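Qui sommes-nous ?

Bonjour et bienvenue chez Fikel ! Je me lance, puisqu'il fallait bien que quelqu'un écrive cette page et que j'ai perdu au tirage au sort (deux fois, j'avais demandé une revanche). On est une petite entreprise, on fabrique des exemples. Des exemples de gestes, pour être précise : prendre, poser, ranger, retourner, glisser dans, sortir de. Nos clients entraînent des robots à manipuler les objets de tous les jours, et pour apprendre, un robot a besoin d'en voir beaucoup, des gestes. Nous, on les produit un par un, en pilotant les bras à la main.

Au départ on faisait tout autre chose. Fikel vendait des petits automates d'emballage, des machines très sages qui répètent le même mouvement du matin au soir, et qui se vexent dès que le carton arrive trois centimètres trop à gauche. Un client nous a demandé si on ne pouvait pas « lui montrer » au lieu de tout reprogrammer. On a dit oui un peu vite. Il a fallu un hiver entier pour tenir parole, et entre-temps on avait arrêté de vendre des automates.

Ce qu'on fait de nos journées

Un exemple, chez nous, c'est un petit épisode. On installe les objets sur la table, on lance l'enregistrement, une personne pilote le bras jusqu'au bout de la tâche, on arrête, on remet tout en place autrement et on recommence. Une tâche complète, c'est 400 épisodes livrés. On en tourne 415, parce qu'il y en a toujours qui partent à la corbeille : un téléphone qui sonne, un objet qui roule, une hésitation trop longue au-dessus de la table.

Les objets, on les choisit les plus ordinaires possible. Un panier tressé jaune avec sa bordure en petites boucles, une chose rose un peu bombée qu'il faut savoir attraper, et voilà déjà de quoi s'occuper sérieusement. Les boucles, c'est redoutable, soit dit en passant ! On passe un peu trop bas au-dessus du bord et tout le panier vient avec.
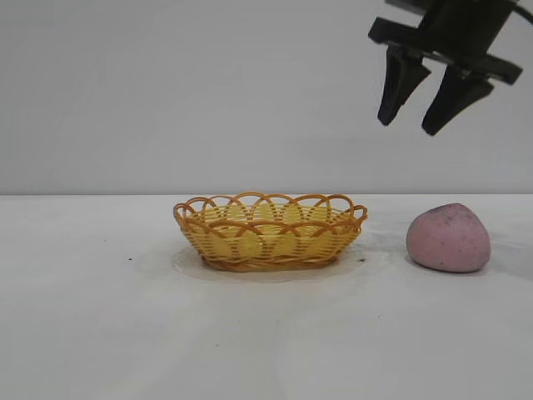 Comment on travaille

On a trois postes, et chacun a son nom, vu que les numéros, tout le monde les mélangeait. Le premier s'appelle Mercado, c'est celui où passent les fruits, les légumes et tout ce qui se pose dans un contenant. Le deuxième, Wuvilik, est réservé aux textiles (serviettes, chaussettes, torchons, une patience d'ange exigée). Le troisième n'a toujours pas de nom officiel et je ne peux pas écrire ici celui qu'on lui donne quand il se décalibre.

Chaque épisode est filmé sous plusieurs angles en même temps, avec au moins une vue fixe et une vue au plus près de la pince. Les deux racontent des choses différentes. La vue fixe sait où se trouve l'ensemble, la vue du poignet sait si les doigts sont bien alignés au moment de fermer. Quand on relit un épisode, on les met côte à côte, et c'est souvent en passant de l'une à l'autre qu'on comprend pourquoi une prise avait l'air bizarre.

Les départs, on les varie exprès. Le panier un coup à gauche, un coup à droite, un coup presque hors de portée. Si on laissait faire nos habitudes, il serait toujours au même endroit — on a vérifié, c'est assez vexant — alors c'est un tirage qui décide de la position, et la personne aux commandes fait avec. Pareil pour les pilotes : on tourne toutes les demi-journées, car chacun a sa manière d'approcher un objet. Certains descendent tout droit, d'autres arrivent en biais, et un modèle qui n'a connu qu'un seul style s'en sort mal dès que la situation change un peu.

Ensuite vient la relecture. On note si la tâche est réussie, où commence et où finit la prise, et s'il y a eu une correction en cours de route. Les corrections, on les garde ! Un geste rattrapé apprend beaucoup à un système, tant qu'il est bien étiqueté. C'est d'ailleurs le point sur lequel on discute le plus avec les nouveaux clients, qui nous réclament presque toujours des épisodes parfaits du début à la fin. 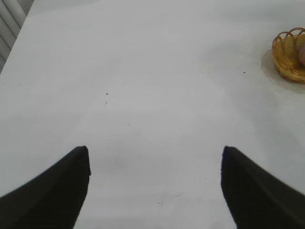 La pince ouverte et la table vues depuis le poignet du robot, avec le panier en haut à droite.

Trurkelum, notre outil maison

Tout ce petit monde passe par Trurkelum, le logiciel qu'on a écrit pour nous et qu'on a fini par partager. Il tire les positions de départ, synchronise les vues, range les épisodes et râle quand il manque une étiquette. Il n'est pas beau. On a refait l'écran d'accueil en octobre et la moitié de l'équipe réclame encore l'ancien. Mais il tient bon, et il nous a permis de passer à 295 épisodes par jour sur l'ensemble des postes, quand les tâches sont courtes et que personne n'a la grippe.

À ce jour, on a 34 tâches au catalogue. Ça va de « poser un objet dans un panier » à « plier une serviette en quatre », et cette dernière nous a coûté bien des soupirs. On en fait aussi sur mesure : vous nous envoyez vos objets, on monte la scène, on tourne quelques épisodes d'essai et on en parle ensemble avant de lancer la série.

L'équipe et la porte

On vient d'un peu partout : de l'atelier, de l'informatique, de l'horlogerie, de la marionnette aussi (excellente école pour la téléopération, je suis très sérieuse). Il n'y a pas de diplôme type pour piloter un bras. On fait essayer, on regarde si la personne s'énerve au dixième panier renversé, et on forme le reste sur place, pendant trois semaines, toujours à deux sur le poste au début.

Si le métier vous intrigue, écrivez-nous depuis la page Contact, en disant simplement ce que vous savez faire de vos mains. Et si vous avez un robot à qui apprendre quelque chose, racontez-nous la tâche avec vos mots, sans cahier des charges, on posera les questions. Les visites se font le vendredi après-midi, sur rendez-vous, et on vous laissera les commandes un petit moment si les postes sont libres.

Page mise à jour le 5 juin 2024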